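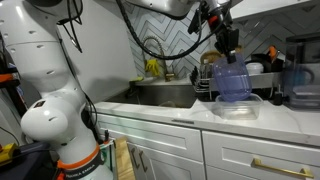 A Franka Emika arm with a plastic pitcher in its gripper.

Pristo opens its print room to outside shops
Apr 2, 2025

Good news if you've been stuck waiting on machined brackets like I have: Pristo is opening up its print room in Zadton to outside customers. Until now you had to be one of their casting clients to get anything made in there, and I've been grumbling about that in this column for ages. As of this week anybody can send a file and get a quote.

The room has 22 machines. Most of them are filament printers running nylon and a carbon-filled nylon, and then there are 3 bigger powder machines at the back that do the sturdier stuff (clips, ducts, housings, the kind of part you can drop on a concrete floor and pick up again without wincing). No metal printing yet. I asked, of course I asked, and the front desk told me they'd like to add it but won't say when. I'd guess not before August, going by how long the powder machines took to get wired in.

I stopped by with a part of my own, a little cable guide for my bandsaw that went out of production years ago. I'd drawn it up badly, I'll admit. One wall was way too thin, and the person checking files caught it before I'd even finished my coffee and asked if I wanted it thickened. Yes please! It was ready in 2 days, it fits, and the saw is running again. The finish is a bit grainy, like very fine sandpaper, and you can pay extra to have that smoothed. I didn't bother. It's a bandsaw.

Prices are where I expected people to complain, so I'll give you the one number I have. The starter bundle is $339, and for that you get a file check, a test print in plain nylon, and a short run of the same part once you've signed off on the test. Shipping is on top. For a one-off doodad like mine you're better off asking for a single-part quote, which came in well under that. For a small shop that needs a batch of drill guides or soft jaws for the vise, I think the bundle makes sense, especially if you've been paying to have those cut from aluminum and then throwing them in a drawer after one job.

A couple of things to know before you send anything over. They want STEP files if you've got them, and they'll take STL but the file check goes slower. They won't print anything that touches food, and they won't print anything that's going to hold pressure, so don't ask. Also, the upload page is pretty fussy about file names (no spaces, no slashes), and I got bounced twice before I figured that out.

Folks out in Mollah can drop off a broken part at the Grulton counter on the main road and it'll go over to Zadton with the regular van. They'll measure it and draw it up for you, for a fee that depends on how ugly the part is. I haven't tried that side of it yet, but I've got a cracked dust port on my sander that's just begging to be the guinea pig, so I'll report back on how close they get!

One last bit: the casting side of the business carries on as before, same hours, same entrance. The print room is around the side, with its own door and a bell that you have to lean on pretty hard. Parking is tight in the mornings when the trucks are in, so go after lunch if you can.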